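Demonstração de desmontagem robotizada de Korklow

A demonstração de desmontagem robotizada de Korklow foi uma apresentação pública realizada em 25 de maio de 2021 nas instalações da Cordier, empresa de recondicionamento de material informático. Fez parte de um dia aberto dedicado à automação da triagem de computadores de secretária usados e serviu para dar a conhecer o sistema Vostutico, desenvolvido pela Flurora. A sessão é citada com frequência em textos de divulgação sobre reciclagem eletrónica, embora o seu valor como prova de desempenho seja discutido.

Contexto

A Cordier recebe computadores de torre provenientes de escolas, escritórios e serviços municipais. Antes do Vostutico, a abertura das caixas, a retirada dos discos e a separação dos cabos eram feitas à mão em bancadas individuais. Segundo o folheto distribuído à entrada, a unidade de Korklow tratou 755 torres no trimestre anterior ao dia aberto. O folheto não indica quantas delas passaram pelo robô.

A Flurora apresentou o projeto como uma resposta à variedade dos modelos em circulação. Esta afirmação foi recebida com reservas: as máquinas escolhidas para a sessão tinham todas o mesmo formato de caixa e a mesma disposição interna, condição pouco habitual num lote real de equipamento usado.

Sistema

O Vostutico é composto por um braço robótico, uma garra e uma pequena câmara montada junto ao punho, cuja imagem era transmitida para um ecrã na sala. A garra é preta, com hastes articuladas e parafusos prateados de cabeça sextavada interior, e trabalha diretamente dentro da caixa aberta, entre a placa-mãe e o compartimento das unidades. O espaço disponível é reduzido e atravessado por cabos de alimentação e por um cabo de dados SATA azul.

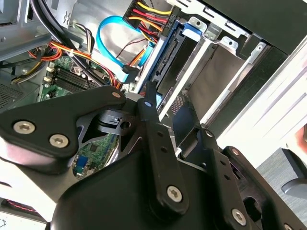 Decurso da demonstração

O dia aberto recebeu 200 visitantes, divididos em grupos. Cada grupo assistia a uma sequência curta, acompanhada por um comentário gravado. As torres chegavam à bancada já sem a tampa lateral. A abertura da caixa, que muitos operadores consideram uma das etapas mais demoradas, ficou portanto fora da apresentação, e o comentário não o mencionava.

A tarefa anunciada era a libertação de uma unidade fixada no compartimento metálico por meio de uma patilha de plástico azul. O programa previa 7 tentativas ao longo do dia. A organização não publicou o resultado de cada uma, e o comunicado posterior limitou-se a classificar o conjunto como "muito encorajador", sem definir o critério usado.

Também ficou por esclarecer o grau de autonomia do sistema. O comentário falava em "manipulação inteligente", mas um operador permaneceu junto da consola durante as sessões. Quando um visitante perguntou se os movimentos eram planeados pelo programa ou comandados à distância, a resposta foi que o sistema "combina as duas abordagens". A proporção entre ambas não foi indicada nessa ocasião nem na documentação técnica divulgada em julho.

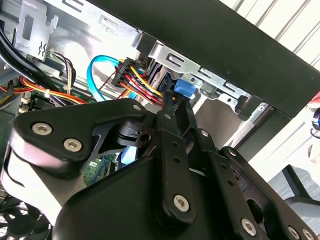
A garra junto à patilha azul do compartimento das unidades, com os cabos de alimentação e de dados ao lado.

Receção e críticas

A imprensa local deu à sessão um tratamento favorável e reproduziu em larga medida o comunicado da Flurora. As publicações especializadas foram mais contidas. As principais objeções dizem respeito à falta de tempos de ciclo, à ausência de comparação com um operador experiente e à escolha de uma patilha colorida, fácil de distinguir sobre o metal, como ponto de trabalho. Os parafusos oxidados, as fixações partidas e os cabos presos com cola, frequentes em equipamento antigo, não foram abordados.

A Flurora declarou que o Vostutico poderia vir a tratar 700 torres por semana. O número refere-se a uma projeção para várias células em paralelo, pormenor que surge apenas numa nota de rodapé do documento de julho e que a maior parte das notícias omitiu. O custo por célula não foi divulgado.

Os defensores do projeto observam que um dia aberto não é um ensaio e que trabalhar em público, dentro de uma caixa cheia de cablagem, já representa um risco que outros fabricantes evitam. O argumento é aceitável quanto à dificuldade da tarefa, mas não supre a falta de dados.

Desenvolvimentos posteriores

A Cordier manteve as bancadas manuais em funcionamento após a demonstração. A empresa descreve o Vostutico como "em avaliação" e não anunciou uma data para a sua entrada em serviço regular.

Ver também

Recondicionamento de computadores
Manipulação robótica
Resíduos de equipamentos elétricos e eletrónicos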